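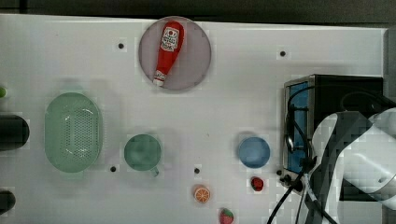
Figure 1. The toy kitchen table at the Rilport open day, with the arm at lower right.

Report on a Site Visit: Robot Manipulation at the Rilport Lab
Introduction to Automation, visit report
29 Oct 2025

1. Purpose of the visit

Our project group is studying how robot arms handle everyday objects. In July we wrote a plan that relied only on published papers, and our instructor asked us to add a visit to a working lab. We went to the open day at Rilport and spent most of our time at the station called Dreltanel, where an arm works with play food and toy cookware.

2. The station

The work area is a white table with a toy toaster oven on the right side. A ketchup bottle lies on a plate toward the back, and a large green colander takes up much of the left half. The smaller items include a mug, two strawberries and an orange slice. The lab staff told us that toy kitchens are popular for this work because the pieces are cheap, safe to drop and very different from each other in shape.

Each task is given as a short written instruction, such as moving one food item to a named place. An operator guides the arm through the task many times, and the recordings are used to train the control software. The staff gave the size of their current set as 3,165 recordings. Their goal for July was 3,000.

3. Gripping soft objects

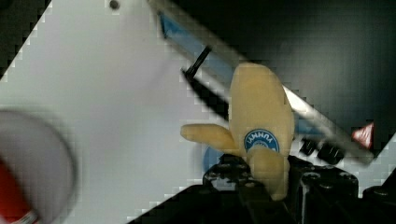
Figure 2. Plush banana held in the gripper, wrist camera view.

The banana was the object our group asked the most questions about. It is soft, so its shape changes when the fingers close, and the software can't assume that it will look the same from one grasp to the next. A hard object like the mug has a fixed outline but can slip if the fingers meet it at a bad angle.

The wrist camera helps with the last part of a reach. It shows the fingers and the object up close, but it loses most of the table. The overhead view has the opposite problem.

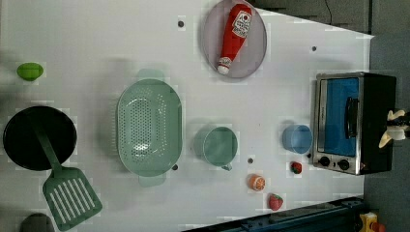

For this reason the software, which the lab calls Gbeho, takes in both views together. We were told that an earlier version used the overhead view alone and often closed the fingers too soon. We did not see that version run.

4. Resetting the table

Between recordings a person puts objects back by hand. The positions are changed a little on purpose so the software does not simply memorize one layout. A full session is 37 recordings, and the operators switch after each session. 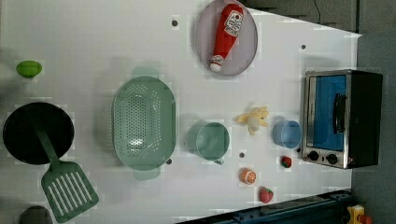 We had not planned for reset time in our own project. Our schedule allowed for the arm's movements and nothing else, so we have now added a reset step to every trial.

5. Changes to our project

We will use two cameras, one overhead and one on the wrist of our own arm, Wendell. We will also include at least one soft object in our test set. The toaster oven tasks are beyond what we can do this term, so doors and knobs have been dropped from the plan.

Our remaining question is how to score a partial success, such as an object that is picked up and then set down in the wrong place. The lab records these as failures. We have not decided yet whether to do the same.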